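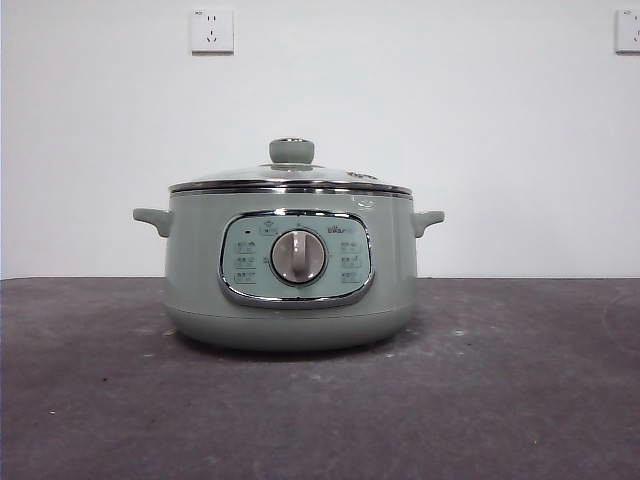
Younes Benjelloun asked after the last report why the Saludo cell lost most of a week in April, and whether the money for the second arm should wait until the cause is known. The cause is known, and the answers are given under Faults.

Giltari kitchen-handling project, cell 2
Progress report to Famitz

Setup
The cell has one six-axis arm with a parallel gripper, a fixed camera and a dark gray tabletop against a white wall. The test object for this period is an electric cooking pot with a glass lid, two side handles and a rotary dial on the front panel. The tasks are lid removal, lid placement and dial turning. The pot is centered on the table at the start of each run, and the arm is parked outside the camera view while the reference picture is taken.

Work done
129 runs were logged. Lid placement now uses the chrome rim as its visual reference in place of the knob. Joint zero positions were checked at the start of every shift and the values entered in the cell log.

Faults
1. Wrist drift. The joint 5 encoder connector had worked loose behind the cable clamp. Readings shifted only with the wrist turned past its midpoint, so the morning zero check did not show it. Jonalyn Tan replaced the connector and rerouted the cable with more slack. No drift has been logged since.
2. Gripper pads. Both pads were worn at the tips and slipped on the dial grip. New pads from Mondik were fitted and the closing force was reset. Pads are now inspected after every 15 hours of running.
3. Camera bracket. One screw was found loose during the wrist repair. It was tightened and marked with paint – the camera was then recalibrated.

The first fault accounts for nearly all of the lost time. It has no bearing on the second arm, which has a different cable path, and we ask that the purchase go ahead as planned.

Next period
Grease change on joints 1 to 3. Dial turning with the room lights dimmed. Spares on order: 2 encoder connectors, one set of pads.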